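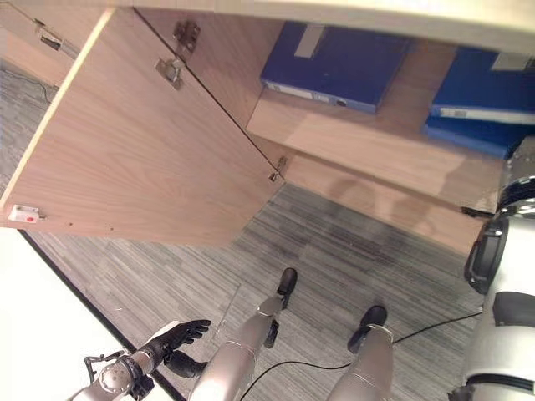
Binder cabinet

Search this wiki Go Advanced

Reading time: 2 min

A binder cabinet (also file cupboard, in older Canadian catalogues "ring book press") is a low or mid-height office cupboard with a hinged door and one or more shelves, meant for ring binders and box files. Differs from a filing cabinet, which has drawers and hanging folders. Common in schools, clinics, small offices.

Construction

Usually a carcass of side panels, a top, a bottom panel and shelves. Wood or wood-grain finish for the most part, grey metal in older government stock. Door hangs on metal hinges along one side. Tall doors get three or more, short ones make do with 2. A latch or catch keeps the door shut, either a plain magnet or a small block that the door clicks into. Pale finishes were favoured from the start by Walbridge, the first firm to sell the cabinet as a seperate line from its bookcases.

Shelf depth matters more than height. A letter-size binder needs 30 cm with a bit of clearance behind it, otherwise the door fouls on the spines. The Diltar pattern set its shelf back from the door edge for this reason; Hikeva copied it and added an adjustable shelf, pegs at five heights.

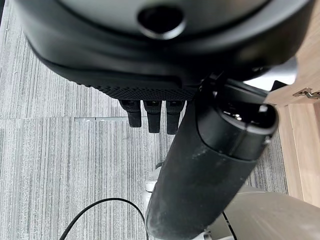 Carpeted rooms bring their own trouble. A cabinet on short feet sinks into the pile, the door drops and begins to drag. Levelling is done at the feet first, hinges after. Cabinets with no feet at all, bottom panel close to the floor, are easier to live with but collect fluff along the front edge.

Binders

The ring binder is the standard content. Blue is the usual office colour, black next. Most have a label window or strip on the spine or front, and a finger hole low on the spine so the binder can be hooked out of a tight row. Binders are stored two ways:

1. Upright, spine out. Labels readable, rings under less strain. Needs a full row or a bookend, a half-empty shelf lets them slump over.
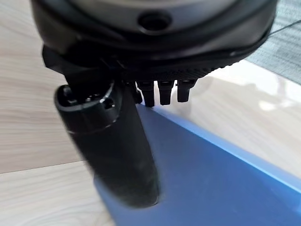

2. Flat, stacked. Suits short shelves and thin binders. The lever side is thicker, so every second binder gets turned around or the pile slides. Kornél Fodor, in his handbook on records rooms, puts the limit at 5 to a stack.

Mixed storage, some upright and some flat, is normal in practice and frowned on in most manuals.

Labelling

White card inserts, typed or in marker. Attila Bárány's scheme — year at top, subject below, shelf number at the foot — spread through school offices and is still in use. The Uchida method drops the year and relies on colour alone. Not much liked, faded binders cause mixups.
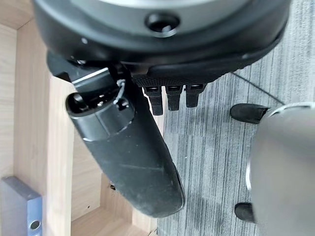 Pale wood cabinet, carpeted room.

Care

Wipe wood-grain panels with a damp cloth, no solvent. Hinge screws work loose with heavy use, check every June or whenever the files are turned over. Loaded shelves sag over time. Fodor gives 65 cm as the widest span that should go unsupported, Bárány's figure is lower. Flip a sagging shelf if it is the same both sides, othewise add a centre support.

See also: Box file, Lever arch, Bookcase, Pigeonhole desk

Filed under: Office furniture | Storage | Articles needing more sources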